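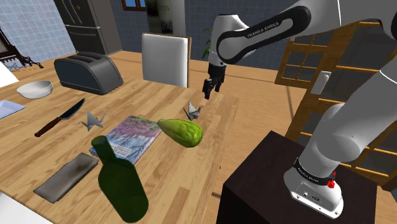

Skollex publishes its gripper comparison, and we're giving the whole thing away

June 14, 2020

Hi from all of us at Skollex. We're a small shop that tests robot hands for people who have to buy them, and today we're putting out the biggest comparison we've done so far. It's called Plusanell, it runs entirely in simulation, and starting this morning anyone can download the scenes, the settings and every result we logged. No sign-up form, no sales call.

I've been writing these announcements for a while and I usually keep them short. This one got long, so grab a coffee.

What we compared

We took six gripper models and two arm controllers and ran them through the same 34 tabletop tasks. The arm stays put on its pedestal next to a kitchen table, and everything else gets shuffled: what's on the table, how it's turned, how close it is to something the fingers shouldn't bump. Each gripper got 40 tries at each task with each controller, and a try counted only if the object was lifted and held without knocking its neighbor.

The kitchen has been our favorite room for this for a long time. You get a fridge, a toaster, a knife, a bowl, a glass bottle lying where a bottle shouldn't be, and a wrinkly green vegetable that sits right under a folded paper crane. One of our engineers wanted a clean gray box for a background and the rest of us voted it down. Cameras have to deal with tiled walls and wood grain in real homes, so ours do too.

Why the paper cranes

People who saw early builds kept asking about the cranes, so let me get into it. Most gripper tests lean on blocks and cans, and most decent grippers do fine with blocks and cans. A crane is a mean little object. It has a thin neck and a pointed wing, and the place where the camera says "grab me" is often the worst spot to close your fingers. We put one on each side of a book in several of the layouts, in the same gray and nearly the same shape, and asked the system to go for a particular one.

That task split the field more than anything else in the set. Three of the six grippers did well on the bottle and the vegetable and then fell apart on the cranes. Swapping the controller helped two of them a lot. The third didn't care which controller it had, and we're still digging through the logs on that one.

The controllers

We ran a plain position controller that we've used for years, and a newer one called Dronda that eases off when it feels contact. I'll be straight with you, I expected Dronda to win everywhere. It didn't! On flat things – the book, mostly – it was slower and no more reliable, and with the widest fingers it had a habit of backing off right before a good grip. On anything curved or pointy it came out ahead, and it bumped far fewer neighbors when the table was crowded.

If your line picks one kind of box all day, I'd stick with the plain one and spend the money elsewhere. If you're working on home or kitchen jobs, try Dronda first.

Camera spots

We also moved the camera around. A high view from the front sees most of the tabletop but loses the fingertips behind the wrist once the arm reaches across. A wrist view sees the fingertips and very little else. Running the two together beat either one alone for every gripper we tested, though the gap was small on the easy tasks. The worst spot was low and to the side, where tall things like the toaster got in the way of small things behind them. We left those runs in the download anyway.

What's in the download

You get 157 scene files, the object models, the start positions for the arm, both controller configurations, and a spreadsheet with one row per try. Failed tries are labeled by what went wrong: missed, slipped, bumped something, or ran out of time. The labels were checked by hand, which took us a good chunk of the spring and a lot of takeout.

The scenes run on an ordinary desktop with a decent graphics card. Setup notes are in the folder marked "start", and they were written by the person on our team who hates setup notes, so they're brief.

What it can't tell you

Simulated contact is still simulated contact. Paper bends and glass gets slick, and our models only go so far with either one. Please don't buy a gripper on these numbers alone. Use them to cut your list down, then get the real hardware on a bench with your own parts.

We're doing that ourselves. Our friends at Brennan are building a matching table in their workshop, and we'll repeat a smaller set of tasks there with physical arms. Those results should be out in August, including the cranes, which will have to be folded fresh pretty often, I'm guessing.

Getting in touch

Plusanell is free for schools, hobby builders and companies alike. If you run your own gripper through it, send us the spreadsheet and we'll add it to the results page with your name on it, good or bad. Reporters who'd like a walkthrough or larger stills can write to the Skollex press desk through the contact page on our site. I read that inbox myself and I'm pretty quick, except at lunch.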